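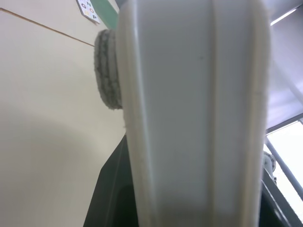

Semeniuk
Robot safety and upkeep lead, Peltow

Threads > Robots > Good practice

1/ Hello, friends! A few of you asked how we wrote the gripper care rules for our Farum arms, so pull up a chair (I do go on a bit).

♡ 127 💬 4

2/ Rule one is wipe the fingers before every shift. Smudges settle on pale plastic and little fibers cling to the rim, and a long channel down the middle gives dirt a lovely place to hide. Dry cloth first, then a damp one.

♡ 70

3/ Rule two: any fuzzy pad or mop-type attachment gets its own line in the log. Those things shed! We used to lump them in with "tools" and then wonder where all the gray fluff came from.

4/ Rule three is my favorite, and we borrowed it from the good people at Jetimcombe. Check the wrist camera's view after cleaning, with the arm parked where it starts its day. A big finger up close covers a lot of the room, so we write down what you should still be able to see on either side, and initial it.

5/ Next up in March is the rule on bolt checks, which we're still arguing over very politely. Send me yours!

1,261 views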